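3. Setting and methods

3.1 Study area

Skolville is a regional service town whose hospital, two general practices and community legal centre serve families from a wide rural catchment. Since the closure of the Janer cannery, much of the town's seasonal work has been in packing sheds, and the women employed there are mostly on short contracts. Earlier work in the district (Živković) dealt with forced marriage as a matter for police and the courts. We were interested in what happens before either is involved, when a girl or young woman first tells someone that a marriage is being arranged for her and that she does not want it.

3.2 Recruitment

Women were eligible if they were 18 or older, had lived in the catchment for at least one year, and had been promised or married before the age of 18. Notices in four languages were placed at the library, the maternal health clinic and the adult English program. We did not recruit through religious organisations or through husbands' workplaces. Of the 89 women who made contact, 50 completed an interview. Most of those who withdrew did so before a time had been set, and we did not ask them for a reason.

Participants received a grocery voucher and, where needed, the cost of travel and child care. The voucher was given at the start of the meeting and was not conditional on finishing.

3.3 Interviews

Interviews were conducted by the first author or by Montserrat Cabello, a social worker with experience in family violence services. Participants chose the place: a room at the legal centre, the Bistinia community rooms, or a phone call at a time they nominated. Husbands and in-laws were not present at any interview. Three women asked for a sister to sit with them, and in those cases the sister also gave consent. Water and tea were provided, and a break was offered after the questions on the wedding itself. 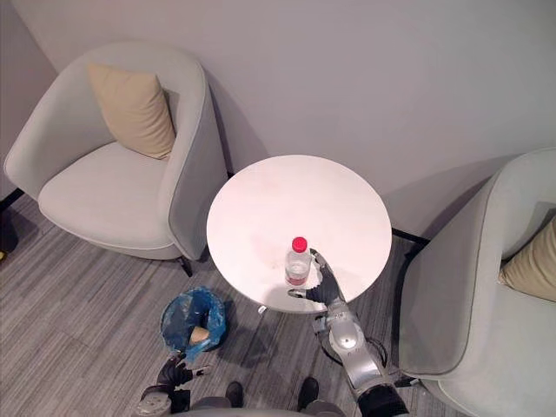
3.4 Interpreting

Keyvan Mohammadi coordinated the interpreters and checked a sample of the translated transcripts against the recordings. In a town of this size an interpreter may well be known to the family. Each woman was therefore given the name of the proposed interpreter beforehand and could refuse without explanation. Eleven did so. Six of these were interviewed by phone with an interpreter from another state, and the others preferred to speak English.

The word "forced" caused difficulty in translation. Several women rejected it for themselves while describing threats, confiscated passports or being taken out of school. We kept the participant's own term in the transcript and coded the circumstances separately.

3.5 Analysis

Transcripts were coded by two readers working independently, beginning with the point of first disclosure: who was told, what was said and what the listener did next. Passages on which the readers disagreed were discussed until a code was settled, and a note of the disagreement was kept. Codes for the listener's response (acted, referred, kept silent, told the family) were not mutually exclusive.

3.6 Safety and ethics

The safety protocol was approved in September 2024. No letters were posted to participants' homes, and phone contact followed a wording each woman had agreed to in case someone else answered. The interviewer made a follow-up call within a week. Counselling was arranged through a service outside Skolville for those who wanted it.

Ages at marriage are reported in bands and countries of birth are left out, as either could identify a participant locally. Quotations were read back to the women concerned, two of whom asked for a passage to be removed.
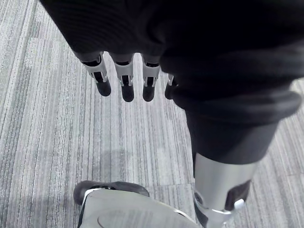
Figure 1. Carpeted floor.

3.7 Limitations

The sample is made up of women who were able to see a notice and make a call, and it cannot be used to estimate prevalence. Women still living under close supervision are almost certainly missing from it. Recollections of first disclosure were in some cases more than 20 years old, and we had no means of checking them against school or clinic records.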